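Scheduling and Rest Days in Lower-Division Women's Ice Hockey

By Zofia Jabłońska and Remzi Ekinci
21 September 2021
8 min read

4. Rest between games and third-period results

4.1 Data

In the lower divisions, a women's tournament is usually played in one building and in one week. The teams have short rosters, and many players take unpaid leave from work to be there. For this reason the order of games is more important than in a long league season, where a bad week can be repaired later.

We used the game sheets of the Hirano Cup and of the Pulteo league, which both keep the complete record of shots by period. After we removed games that were stopped early or decided by forfeit, 1602 team-periods remained. Each of them was given a rest value, which is the number of full calendar days between the present game and the last one of the same team. A team that plays on two days in a row has a rest value of zero. We did not count practice as a game, although some coaches told us that their practice on the free day was quite hard.

The game sheets were typed by hand from paper copies. Where the sum of the shots by period did not agree with the total on the sheet, we went back to the paper and took the numbers by period as correct. Goals into an empty net were kept in the file but left out of the main model.

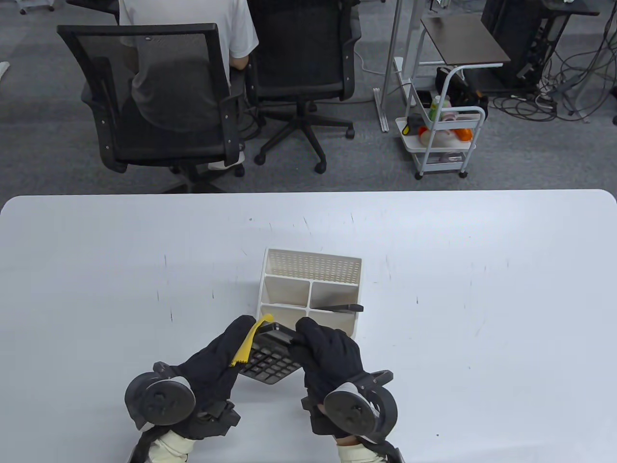
Figure 2. Wiping the desk calculator.

The second question is how to treat the strength of the opponent. In a group of six teams, the strongest team often meets the weakest on the first day, and this makes the first day look like a day of many goals for reasons that have nothing to do with rest. We therefore took the final place of each team in the previous season as a simple measure of strength. Teams promoted from below received the last place of the new group. We know that this is rough – a team can lose two good goalies in one summer – but it has the advantage that it is known before the first game starts.

4.2 Results

In the first period we found no difference between rested and not rested teams. In the second period there is a small difference in shots against, but it goes away when the strength of the opponent is in the model. In the third period the difference stays. Teams with a rest value of zero allowed more shots than the same teams after one free day, and they also took more minor penalties, mostly for hooking and tripping. We think that tired legs are the more likely explanation here than bad discipline, because the number of roughing penalties did not change.

The effect was larger for teams that came with only two full lines. Coaches of such teams often shorten the bench already in the second period, and the same few players are then on the ice for every power play. For teams with three lines or more, we could not separate the effect from zero.

A second free day gave no further gain that we could measure. This result should be read with care, as only the Pulteo league has enough such cases, and there the long break comes always in June, when ice quality in the smaller rinks is poor.

4.3 Limits

We had no data on travel, on sleep or on small injuries. Ice time of single players is not recorded at this level, so the length of shifts could not be studied. It is also possible that organizers give the home team the better free day. We looked at this for the Hirano Cup only and found no sign of it, but the home team was also one of the weakest in the group.

Comments

Bogumił Kubiak
I coached a two-line team for 6 seasons and the part about hooking is exactly what I saw from the bench. Did you check if the late game followed by an early game is worse? For us that was the real problem, not the missing free day.

Shabnam Lashari
Is the previous season's place really fair for teams which did not play the previous season? I would like to see the model without them.

Remzi Ekinci
@Bogumił Kubiak We have starting times only for the Hirano Cup. I will look at them. @Shabnam Lashari We ran it without these teams and the third-period result is nearly the same, a little weaker.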